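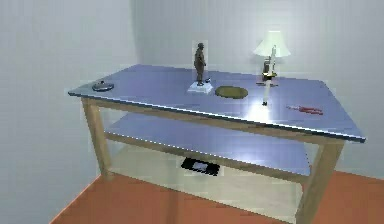
Craig Innes wrote in after the agenda went out. He wanted to know why anyone should sit through another talk on the Gunn Road site when the county is going to approve it anyway. Read his note first, then go straight into the next part.

Start: The county has not approved anything. What it has is a rezoning request from Soron for the old seed plant property on Gunn Road, filed in December. Planning staff have marked it complete. The planning board hears it next, then the county council votes. Those are two separate hearings and people can speak at both.

Say who I am. Live on the north side of Gunn Road, not paid by either side.

What is being asked for

Soron wants to change 153 acres from agricultural to light industrial. The plan on file shows a cold storage building, a truck court and a rail spur that would come later. The tenant named in the traffic study is Brularik, a frozen food distributor. The tenant is not named in the rezoning request itself. Pause on that. A rezoning goes with the land. If Brularik drops out, the next owner can build anything the light industrial zone allows.

Have the list of allowed uses ready. Don't read it all. Mention truck repair, bulk storage and contractor yards.

Traffic

The study counts 328 truck trips on a normal weekday. A trip is one way, so a truck that comes and goes is two trips. People get this wrong in both directions and it makes us look careless at the microphone.

The study sends most of those trucks west to the highway. It assumes a left turn lane at the Prultel Bridge end. The state would have to build that lane and it is not in the state's current plan. Ask the board who pays if the trucks arrive before the lane does.

School buses: there are 9 stops on Gunn Road between the bridge and the site. The study does not mention them. I have the stop list from the district and will leave copies by the door.

Jobs and taxes

Be fair here. Soron says 140 - no, check this, the newer letter gives no number. Leave the number out. Say that the company expects full-time jobs and has not put a figure in writing. Some people in the room will want those jobs. The seed plant closed and not much has replaced it.

The county has not published a tax estimate. One was requested. If it comes in before the talk, add it here.

Water and noise

Short section. The site is on the edge of the Prultel water district. The district says it can serve the building but has not said whether the line on Gunn Road has to be replaced. Refrigeration units run at night. The noise rule is measured at the property line, so how close the building sits to the line matters. Neighbors can ask for a bigger setback as a condition. The closest house would be 1000 feet from the truck court on the current drawing.

What people can do

Written comments for the planning board close at noon on 24 May 2021. Email is fine. Put the road name and the word "rezoning" in the subject line or it may go to the wrong office.

Speakers get three minutes each. Sign up at the door. Groups can give their time to one person, but everyone giving up time has to be in the room.

Ask for conditions as well as saying yes or no. Truck hours, setback, turn lane first, no access from the north side. The council can attach conditions to an approval, and it is harder to get them later.

Questions

Likely ones: Will it lower my house value? I don't know, and I don't have a study to cite. Can we put it on the ballot? Ask the county clerk, don't guess. Is Soron coming tonight? They were invited and had not replied when I wrote these notes.

Leave the sign-up sheet out until the room is locked.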